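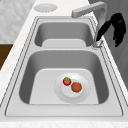

Lists > Garnholm Users > Simulated Cells > Kitchen

Filed under: Setup & Upkeep

Hi all,

Picking this thread up again from the start of December. Earlier message first:

> We're on the Flider kitchen cell too and the gripper keeps brushing the faucet
> on the way into the near basin. Did you move the arm base or the sink? And
> what do you do about the shelf?

We left the sink alone! I shifted the arm base 4 cm away from the faucet, added a waypoint above the rim, and re-ran the whole set at Ledville overnight: 756 starts, 724 clean. The rest were nearly all the wrist clipping the spout, so there's still some fiddling to do (I suspect our collision mesh is too skinny there).

The shelf got its own check. I keep the bread and the spray bottle on the lower board with a good gap between them, and the upper board stays bare until the reach limits are sorted. Reload the scene after you touch the base pose, or the old limits hang around. Ask me how many evenings that ate.
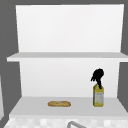
Holroyd wrote back that the base shift worked over there as well, but only after the wrist was tilted 15 degrees on the approach, and wants to know if the extra waypoint slows the cycle much. It does a bit. I'll post my config once I've cleaned out the junk comments.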